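Kubo ist ein Verfahren zum Imitationslernen für zweihändige Manipulation. Die Demonstrationen werden mit handgeführten Greifern aufgenommen; ein Roboterarm wird dabei nicht benötigt. Der Datensatz umfasst 103 Aufnahmen zu sechs Küchenaufgaben. 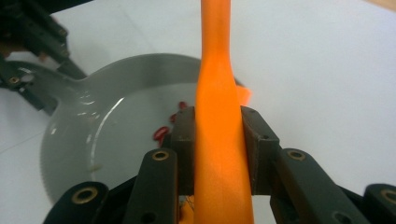 Arbeitsgruppe Manipulation, Institut Witlow

Bei der Pfannenaufgabe hält ein Greifer den Pfannenwender, der zweite ist am Pfannenstiel angesetzt. Teresa Tully ergänzte 13 Aufnahmen mit verändertem Startpunkt.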